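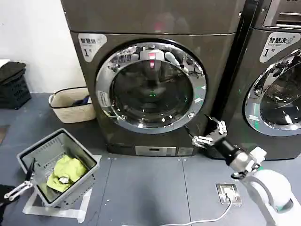 **Figure 1.** Two dark gray front-loading machines side by side on a tiled floor, labeled "智慧烘" and "智慧洗".

### 3.2 Linen, water and the working day on board

Anyone who has spent a season on a charter yacht will tell you that guests remember the food and the anchorages, and that the crew remember the sheets. We came to this part of the study a little sideways. Our first interest was in how a small crew shares out its hours, and we had given housekeeping only a few lines in the logbook we handed to the two boats. It took a single week in May, with the *Vida* lying off Drokham and a full party on board, for us to see that those few lines were carrying a good deal more of the story than we had planned for.

Both boats, the *Vida* and the *Irnia*, are motor yachts of the same general layout, with cabins for guests amidships and a snug crew space forward. Each carries 4 crew in the charter season. The *Irnia* makes her own fresh water under way and is fairly relaxed about using it (her crew spoke of the watermaker with real fondness). The *Vida* fills from the dock whenever she can, and her tank, which holds 850 liters when full, sets the rhythm of nearly everything that happens below deck between one port and the next.

We asked each crew to write down every task as it was started and as it was put aside, however short it was. By the end of the season we had 612 usable entries. Some were wonderfully full, with remarks on the swell and on who had been up late; others were a single word and a time, and we have left those as they stood. Entries were then sorted by the kind of work involved, using the Jiva task scheme, which was drawn up for small hotels and needed some gentle stretching before it would fit a boat.
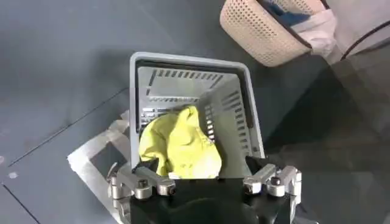 **Figure 2.** A light gray slotted basket with a crumpled yellow-green cloth inside.

The clearest pattern is that tasks on the *Vida* come in clumps. Deck washing, galley cleaning and laundry all wait for the dock, and then they all want doing at once, often in the same few hours that the chef needs for provisioning and the captain for paperwork. On the *Irnia* the same work is spread through the day in small pieces, and it gets interrupted more often, most of all by the tender going out and coming back. Crew on both boats told us they preferred their own arrangement, and we would be slow to call either one better on the strength of a single season.

Rest is another matter, and we had expected the spread-out days to be the easier ones. Long unbroken breaks were in fact more common on the *Vida*, mainly on passage, when there was no water to spare for washing down and the jobs simply had to wait. We return to these breaks in Section 4, where they are set against the watch schedule.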